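Rosine Marchal
11 March 2023

Six weeks of working next to a robot that clears trays. A thread, from the back end of a staff cafeteria.

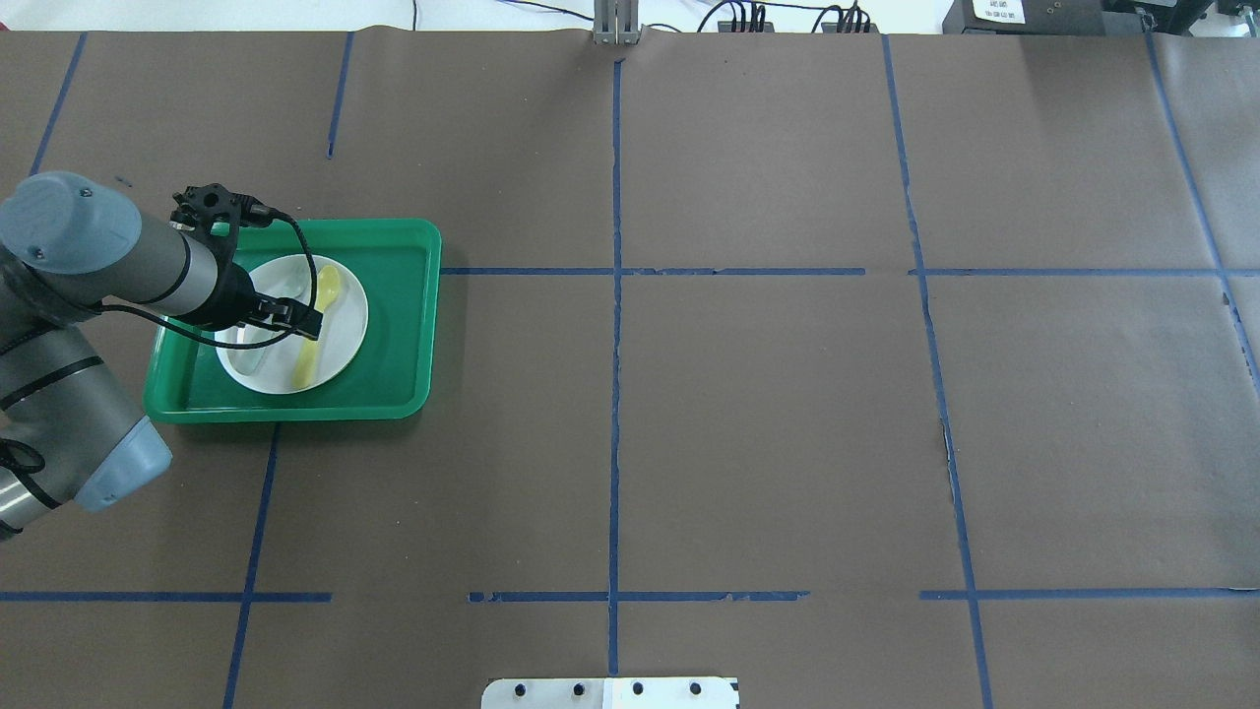

1/ What it's learning

Green tray, white plate, yellow spoon. That's a tray at our place, give or take whatever the customer has done to a napkin. The arm is meant to take the things off so the tray can go one way and the rest can go another. I have been doing this by hand for 7 years and had never once thought of it as a sequence of steps until somebody asked me to write the steps down.

2/ Where we are

I work for Pelletier, who run the cafeteria in the Lanstead building. Lunch is 500 covers on a good day. All of it comes back to a hatch the size of a garage window, and behind the hatch is us. The arm has a practice table in the old dry store, which means the dry goods now live in the corridor and I have a bruise shaped like a flour bin.

3/ The name

The project is called Clemora. The arm came through a company called Stindo, and Stindo people say "Clemora" as if she might walk in. We were invited to suggest our own nickname at the kickoff meeting. There was a box for it. Our nickname was not adopted.

4/ The writing down

First week in February they asked me to explain how I clear a tray. I said I pick the stuff up. They asked which stuff first. I said it depends. They wrote "it depends" on a whiteboard and underlined it, and I could see a young man's spirits sink.

5/ So we did it properly. I cleared trays and talked out loud while Danny typed. Cup before cutlery, if there's anything in the cup. Cutlery before plate, unless the fork is stuck in the potatoes, in which case plate and fork together and deal with it over the bin. Soup is its own religion. We got to 109 lines and hadn't covered dessert.

6/ I've had job descriptions from three employers and not one ran past half a page. Now there's a document with 109 lines of what I know in it, and it's the most thorough reference I'll ever get. Shame it's made out to a robot.

7/ The spoon

A spoon lying flat on a plate is a nasty thing to pick up if your fingers don't bend. You and I get a nail under it or slide it to the rim. The arm has two black fingers and comes down from above, so it has to bracket the handle just so. I've caught myself holding my breath over it. I do not hold my breath over my own spoons.

8/ Blue tape

The practice table is brown paper with blue tape lines on it. I assumed the lines were terribly scientific and walked around that table like it was a museum. Then one of the Stindo lot ran out of tape halfway through something and asked if we had any in the kitchen. We had the stuff we label the fridge tubs with. It was not up to standard.

9/ What has changed for us, since people keep asking

Less than the poster in the staff room says. More than my manager says. The hatch is still staffed by humans at lunch, all of it, every tray. What's different is that two of us get pulled off it every afternoon to sit in the dry store setting out trays for the arm.

10/ Setting out trays is its own job now. Put the plate here, spoon on the diagonal, step back, let it try, reset, turn the spoon a bit, step back. I used to spend my afternoons taking things off trays. Now I spend them putting things on trays so that something else can take them off. I asked what this was called and was told "operator support." Same pay grade, nicer chair.

11/ My wrists, though. I'll give it that. Anybody who's done dish return knows the thing your wrists do around three o'clock, and mine have mostly stopped doing it. If the nice chair is the price of progress I can probably be bought.

12/ The bit I don't love

The hours. When somebody leaves the hatch now the opening sits on the notice board as "under review." Two have gone since Christmas and both are under review. The arm has yet to clear one real lunch tray. It is already holding down two vacancies, which is faster than I got promoted.

13/ I brought this up at the monthly meeting. I was told it's about freeing people for higher value tasks. I asked for a list of the tasks. The list is being developed. I offered them the whiteboard.

14/ Things the arm has going for it: never calls in sick, never puts the radio on. Things I have going for me: I can tell from across the room that a cup is still half full of cola, and I know which floor sends down the trays with gum under the rim.

15/ Gum is not in the 109 lines. Danny asked me last week if there was anything we'd missed and I said I'd have a think.

16/ Replies, because my phone is hot

Yes, I'm allowed to post this, I asked. No, it doesn't talk. No, I'm not scared of it, it's bolted to a table and I have keys to the corridor. Yes, the spoons really are yellow, and no, I don't know who picked them.

17/ Whoever asked about soup: there is a meeting about soup. I'm invited, and I'm bringing my own bowl.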